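Speaker notes: Door tasks in simulation, results from the Prikex project
Tue 11 February
Presented for the Hellon group

Slide 1. Opening
Thank the session chair. State that the talk covers one question: how well a policy trained only in simulated kitchens handles a microwave door when the starting viewpoint is changed. Hardware results are outside the scope of this talk and are planned for July.

Slide 2. Method
The training set holds 1,170 simulated demonstrations collected in the Altosance kitchen library. Each one begins at a different base position and ends when the door passes the target angle. The policy receives camera views and joint positions. It is given no model of the appliance.

Pause here. The audience at the last review asked whether the handle position is supplied to the policy. It is not.

Slide 3. The close view
At this range the handle crosses the middle of the view as a long dark gray bar against a dark door. Point out the rounded left end, which turns down in front of the light gray side panel. Our labels place the contact point on the bar, to the right of that end. Note also the second appliance at upper left, with its readout of 3:03. Lit characters and printed words such as those on the control strip drew the attention maps away from the handle in early training.
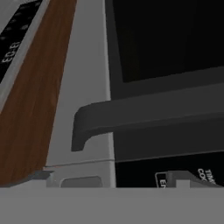
Slide 4. Results
We ran 151 test episodes with the viewpoint shifted from the training range. The baseline failed in 28 of them. With the close-view crops added to training, failures fell to 12. Read both numbers slowly and leave the table up.

Most of the remaining failures are slips after first contact. The gripper reaches the bar and then loses it as the door begins to swing. We do not yet have an explanation that we are prepared to defend.

Slide 5. Limits
Lighting in the library is soft and even. Glare on door glass was not tested. All test kitchens came from the same source as the training kitchens.

Slide 6. Next steps
Training with varied lighting will run on the Sun cluster. Skip the cost chart if time is short. Take questions with slide 4 on screen.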